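4.2 Grasp proposals from the wrist view

The planner described in Section 3 gives only a coarse goal for each step of a task, for example "bring the gripper over the plate". The fine part of the motion is left to the local controller, which we call Plultilo. It reads the wrist view and the joint state, and it proposes a new short motion every 100 ms. If the new proposal differs strongly from the previous one, the two are blended over the next two control cycles. Without this blending the arm made small jumps near the object, and in early trials these were enough to push a light object away from the fingers.

Flat food items are a difficult case for our earlier module, Ranard. Ranard looks for pairs of opposite contact points on the outline of the object and ranks them by the expected closing force. For a cup or a box this works well. For a slice of bread on a plate, the outline is clear but its height above the support is very small, and the best-ranked pair was often one where a finger would have to pass through the rim of the plate. We therefore added a second term to the score, which measures the free space around each fingertip at the moment of contact. The weight of this term was set by hand and kept the same for all objects.

A further problem is that the fingers themselves cover part of the object exactly when the position matters most. Plultilo keeps the last full outline of the object and moves it according to the joint readings, and the visible part of the edge is used only to correct it. As Figure 6 shows, the lower part of the slice is already hidden while the fingertips are still above its lower edge. The remaining crust is enough to fix the orientation of the slice, but it gives weak information along the approach direction.

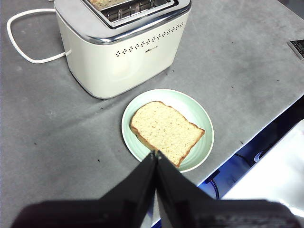 Figure 6. Wrist view in the toaster task, with the fingertips over the lower edge of the bread slice on the plate.

The correction step is done by matching edge points, and we limit it to 30 iterations. When the matching does not reach the required error within this limit, the controller holds the arm still and asks the planner for a new goal. We prefer this simple rule to a learned confidence value, as it made failures easier to find in the logs.

The logs were replayed with Gallardo, our tool for offline runs of the perception part. Gallardo feeds recorded wrist views and joint states to the controller at the original rate, so that a change in the score can be compared on the same input. All settings were chosen on more than 500 recorded approaches from the Flurnatgate set – none of these is used in the evaluation of Section 5. Replay cannot show how the object would have moved under a different command, and for this reason we stop each replay at first contact.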